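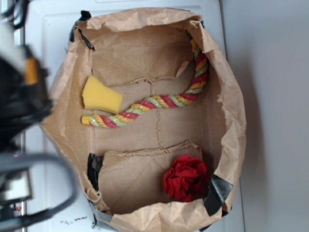 Re: [nonfiction-readers] Cinodora book, has anyone finished it?

I finished it. I'm going to be the grump on this one, so skip ahead if you're still reading and enjoying yourself.

In April a list member wrote:

> Just closed the book on the Cinodora hijacking and I'm still shaking.
> The author sat down with the surviving guards from the Rustetti
> contract and finally we get the truth about what happened on that
> ship. Eleven men, 14 hours, and not one official who would pick up
> the phone. The chapter in the engine room is the best thing I have
> read in years. I don't see how anyone can defend the shipping line
> or the consulate at Zuccaro after this. Would love to hear what
> others thought. Is it too early to put it up for the summer read?

I agree about the engine room. I read it in one sitting and forgot to eat. But I don't follow you from "this chapter is gripping" to "finally we get the truth," and I'd like to lay out why before we vote on a summer read.

Who is talking

There were 11 guards on the contract. The author interviewed five of them, and those five share in the proceeds. It says so in the note on sources, which is at the back in small type after the acknowledgments. I don't hold it against the men. They had a horrible night and they're entitled to be paid for telling it. But the other six are hardly quoted at all, and two of them come off very badly. Did they refuse to talk? Were they asked? I went through the notes twice and couldn't find a word on it.

The crew is even thinner. There were cooks and deckhands and a pilot on board, and they mostly show up to be herded into the mess. The second mate gave testimony at the Cuscombe inquiry that runs on for pages, and the book uses two lines of it.

The phone call

Everybody's favorite outrage is the call to the consulate that supposedly went unanswered. In the book it happens at 2 in the morning and rings until the battery dies. It's a terrific scene. The inquiry report has a call being picked up, by a night clerk, who took down a position and passed it along to the wrong desk. That is still a disgrace! You could write a furious chapter about it. But it's a different disgrace from the one in the book, and the author never mentions that the two versions don't match.

Maybe the clerk lied. Maybe there were two calls. A reporter should tell me that, and then tell me which version he or she believes and why.

The dialogue

Whole pages of talk in quotation marks, between men who were wearing ear protection next to a running engine, years after the fact. We're told it was "reconstructed from the memories of those present." Fine, but one of those conversations is between two people who weren't interviewed. I would love for someone to explain that one to me. I've heard the argument that all narrative nonfiction does this and readers know the deal. I'm not sure I know the deal, and I've been on this list a long time.

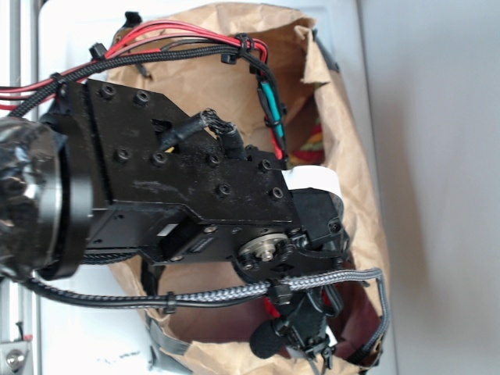
What the Cuscombe report does and doesn't say

I did look at it, or at least at the public part. It's dull and it has its own problems. It was paid for partly by the port, and the section on Rustetti's contract is so polite you'd think the company had written it. The guards say they asked for more radios and were turned down. The report says no such request was on file. I lean toward the guards there, for what it's worth. Things go missing from files.

So please don't take me to be saying the official account is right and the book is wrong. I think both of them have something to sell. The book is just better at it.

The "1,000 pages of secret documents"

It's on the jacket, and I groaned when I saw it. Count up the citations and nearly all of them go to the inquiry transcript, which any library can get for you, or to newspaper stories. There is one letter I hadn't seen before, from the shipping line to its insurer, and it's a very good find. It should have had its own chapter. It gets a paragraph.

On the summer read: I'd vote yes, on the condition that we read the inquiry summary next to it. It's short, and the chapter on the boarding can be matched against it almost hour by hour. If we're only going to do the book I'd pass and take the runner-up from last time, the one about the grain strike.

Also, does anyone have the paperback? I was told the source notes were changed between printings, and mine is the hardcover from the library, with somebody's pencil all over the middle. I'd like to know whether the bit about the five interviews was moved or cut. Page numbers would help.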